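Rollerlow Star Table Cover, Gray

Home > Table Linens > Covers for Long Tables

We have been making table covers at Rollerlow for longer than we like to admit, and the star print in gray is still the one we get the most letters about. It's a soft, quiet gray with small white stars all over it and little specks of color scattered in between, so it looks cheerful without shouting, and it is very forgiving of crumbs (ask anyone with grandchildren). We drew it up for the kind of table that never gets a day off: breakfast at one end, homework in the middle, and a pile of clean laundry waiting to be folded before supper.

The cover comes in two lengths. The regular suits most kitchen tables, and the long one is for the big family tables and the ones with a cooker built in, which we hear about more and more. If yours has a round cooker set into the top, please order the long cover with the hole option and send us the measurement across the metal ring, measured outside edge to outside edge. Oda Bråten in our sewing room cuts each of those by hand and finishes the edge with a narrow binding, so allow a little extra time. We leave a small gap all the way around, and we do ask that you keep the cloth well clear whenever the cooker is on.

What you should know before ordering

Item number: 1325
Color: gray with white stars and mixed specks
Drop: 20 cm on all sides
Hem: double turned, stitched corners
Washing: warm, with like colors, up to 50 washes before we'd expect any fading at all
Drying: line or low heat
Iron: on the back, medium setting
Price: $26 regular; please write to us for the long cover and the hole option

A word about folding on it, as so many of you do. The surface has a bit of grip to it, so a shirt or a pillowcase stays where you put it while you bring the sides in, and you can smooth the wrinkles toward the far edge without the whole thing sliding off across the table. White things show up nicely against the gray, too, and that's a real help when you are hunting for the shoulder seam in the evening with only the one lamp on!

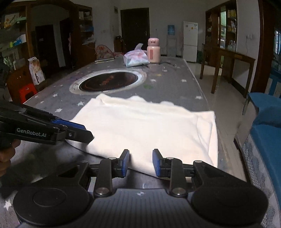
Lindiwe Jacobs wrote to say that she bought the long cover for dinners and now uses it mostly for laundry, and she wondered whether the stars would survive a hot iron if she pressed her napkins straight on the table. We'd rather you didn't, Lindiwe. The print is happy with a medium iron on the back, but for pressing on top of it please put down a folded towel or a proper pad first, and let the napkins cool before you stack them.

Matching napkins and a plain gray runner are in the works, and we hope to have both ready in October. Spare binding for the hole option can be ordered by the yard from the same page as our mending kits.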